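The Binder

I have been put in charge of the binder. I didn't ask for the binder. I said, out loud, in a meeting, that it was odd we had three different documents telling us how close a person could stand to a moving arm, and that they disagreed, and Bouchra Tawfik looked at me with great tenderness and said "Would you like to fix that?"

So that was my February.

For those who don't follow my career closely (hello, Mom), I work at Hasirex, where we try to get robots to do kitchen chores. Put the drink away. Get the drink out. Shut the thing you opened. My official job is writing the task scripts, and my unofficial job is now Safe Working Practice, which comes with a lanyard.

The old binder had 200 pages in it. I read all of them. A good many were inherited from Skindus, the place half of us worked before, and they were written for a welding cell. There was a whole section on eye protection from arc flash. There was a procedure for what to do if a forklift enters the robot's area, and we're on the second floor. What there wasn't, anywhere, was a word about doors or drawers, and our robots spend their entire lives with doors and drawers.

The real standards are better than their reputation, by the way. I went in expecting fog and found that the people who write them have plainly been pinched by something at some point. The trouble is that most of what they picture is a machine bolted to one spot with a fence around it, and you can't put a fence around the fridge. Well, you can. Rochelle Ferreira priced it. Then somebody asked how we'd get our lunches.

My first draft of the new rules ran to 15 pages and I was very proud of it. Trinity Haddad, who runs more sessions than anyone, read it standing up and gave it back with a single question written on the front: "Which of these do I do first?" I went away and sulked and then cut it to 2 pages, which is what we use now.

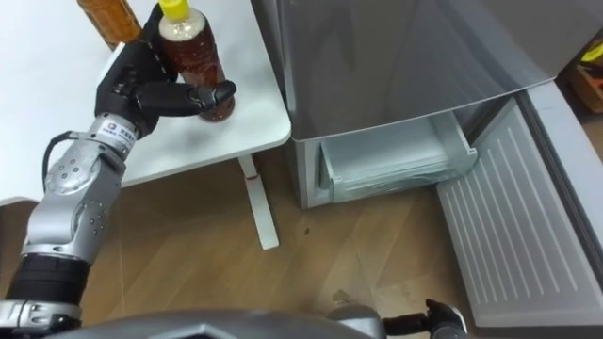 Most of the 12 rules that survived are dull, and I have come around to dull. The operator keeps a hand on the stop and doesn't put it down to point at things. One person talks to the operator. If you want the arm moved, you tell that person, even if you are standing right next to the operator and the three of you can hear each other perfectly well. This feels idiotic for a week and then it feels like manners.

Rule four is about drawers. An open drawer is a shin-height obstacle that wasn't there a minute ago, and all your attention is on the gripper, up at table height. So you say "drawer open" when it opens and "drawer closed" when it closes, and you walk around the far side of the table in between. I wrote rule four with an ice pack on my leg, and I'd like it known that the ice pack came out of the drawer in question.

Rule seven says drinks stay capped. Full bottles, real liquid, caps on tight. There was a strong faction for empty bottles, on the grounds of the floor, and another for water, on the grounds of the floor being sticky. But an empty bottle crushes when you squeeze it and slides when you don't, and you end up practicing on something no household owns. Caps on was the treaty.

Rule nine is that the arm you aren't using still counts as an arm. People watch the one with the job and lean on the other one. I've done it. Dolores Obi once hung a cardigan on it, and she helped me write rule nine.

Then there's rule twelve, which I fought for and which everyone makes fun of. Before you start, you say what you're about to do, as a sentence, to the room. "Picking up the bottle, then the drawer." Loretta Van Dusen does hers in the voice of an airline captain. Bouchra mumbles. I don't care. If you can't get it into one sentence you aren't ready to run it, and twice now someone has begun the sentence, stopped, and gone to check a cable.

Our visitors from Asel asked last week if they could have a copy. I said yes before they'd finished asking, and then stayed late fixing the commas. They also asked whether we had anything on forklifts, so I gave them the old binder too.

Next up is the charging closet. I've been told there's a binder.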